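Chapter 3
A Morning at the Open Day

Before we come to any rules or diagrams, I should like to take you along to an open day, as I was taken along myself one May by my old colleague Lizelle Hendricks, who had talked of little else for weeks. The firm was called Kolline, and it had opened its workroom to anyone curious about how machines are taught to handle small things.

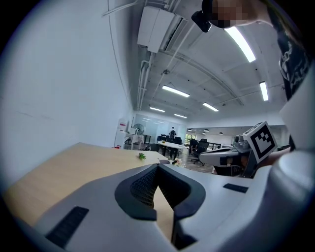
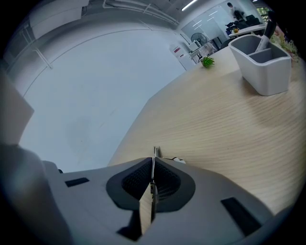
Figure 3.1 Hand-held grippers at the work table, two views.

I had expected (as you may well be expecting) a great deal of noise and a safety fence. What we were given was a table, a kind welcome from Kofi Nutsugah, and the chance to hold a gripper ourselves! It is a humbling thing to try. You know perfectly well how to pick up a pen, and have done so all your life, and yet with two stiff fingers in place of five soft ones you must think about where to come in from, how far to close, and when to let go.

Kofi had us try it 40 times each. Lizelle kept a tally in pencil, and I am sorry to say hers was much the better of the two.

Keep that table in mind as you read on. In this chapter we shall look at how a grip is planned, starting with the approach, and in section 3.1 you will need a pair of kitchen tongs and a few small objects from your desk.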